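Masutcombe Household Help
Furniture and Surfaces > Marks and residue

Greyish-brown scuffs on a pale wooden table top, wire mesh basket kept on the same table

Posted by Agustina Jara

I have a light-coloured wooden table with a matte finish. I bought it second-hand and have no record of the coating. It is used as a work table, and a black wire mesh basket lives on it more or less permanently. The basket is rectangular with bare metal rods along the bottom edges and no feet. It gets pushed aside whenever the space is needed and then dragged back.

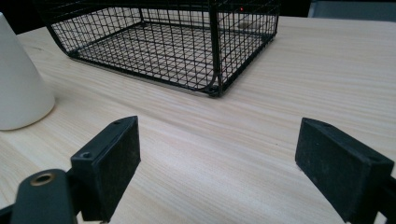

My first concern is whether the basket is going to damage the finish over time. The bottom corners are rounded, but the full weight sits on the base rods and I would like to stop the metal touching the wood without buying a different basket.

The second concern is a group of marks that I noticed after clearing the table. They are elongated, greyish-brown and run in the same direction as the grain. I can't feel a groove with a fingernail. Parts of them look like scratches and parts look like what is left when tape has been peeled off. The previous owner may well have taped something down. A damp cloth and dish soap made no difference.

I have a tin of Grakora furniture cleaner and some 900 grit paper in the shed. I would prefer not to sand unless there is no alternative, as I don't know whether the top is solid or veneered. What order should I try things in?

Bondarchuk

Just sand it. 900 is so fine you won't do any harm. Ten minutes, bit of oil, done. The basket is fine where it is, I've had one on my desk for years.

Ita Nic Aodha

I would not start with sanding. On an unidentified matte coating, even fine paper will usually change the sheen, and the sanded patch will then be more noticeable than the marks were. If the top is veneered, there may also be very little material to work with. Oil over an existing film finish will sit on the surface and stay sticky.

Establish first whether you have residue or abrasion. Your fingernail test rules out deep scratches only. Old adhesive goes greyish-brown as it collects dirt, and it often remains slightly tacky, so press a strip of white paper on the mark and see whether it drags when you pull it sideways.

Look at the whole top before you begin, with the basket moved off. Wipe up loose specks and grit with a soft dry cloth so that nothing gets rubbed into the finish. Also check for fainter patches away from the main group. They are easily missed on a pale grain and they are the better place to try a method, being less conspicuous if it goes wrong.

Then work through the following and stop at whichever step clears the marks.

1. Warm water and a drop of dish soap, left on the mark under a folded damp cloth for 2 minutes. Wiping alone is not the same test. Dry the area fully afterwards and let it stand before judging the colour.

2. A small amount of vegetable oil or eucalyptus oil on a cotton pad, tried on the underside edge first. Eucalyptus oil can soften some lacquers. Leave vegetable oil for 20 minutes, but take eucalyptus off after a few seconds. Lift the softened adhesive with a plastic card held almost flat, moving along the grain, and wash off with soapy water.
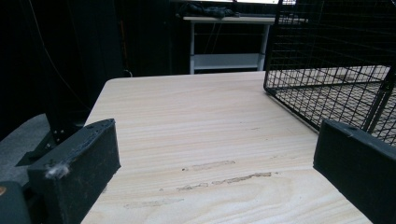 3. Mineral spirits on a white cloth, with the window open and no flame nearby. Test it somewhere hidden. If the cloth picks up colour or the finish turns dull, stop there. Lay used cloths out flat outdoors to dry before you bin them.

4. The furniture cleaner, provided the label does not list silicone. Silicone makes any later refinishing difficult.

If the marks are still there after step 4, treat them as abrasion of the coating. At that stage the choice is to leave them or refinish the entire top to an even sheen. Spot repair on a matte surface rarely blends.

As for the basket, the weight is a minor issue. Dragging is what does the damage, especially with grit under the rods. Self-adhesive felt pads don't hold well on thin wire. Slit a length of clear vinyl tubing down one side and clip it over the bottom rods, or cut a piece of cork sheet to the footprint. Avoid rubber feet, which can stain some finishes.

Agustina Jara

Thanks. The paper dragged on the larger marks and slid freely over the rest of the top, so I will go with residue and start at step 1. I have tubing left over from a fish tank.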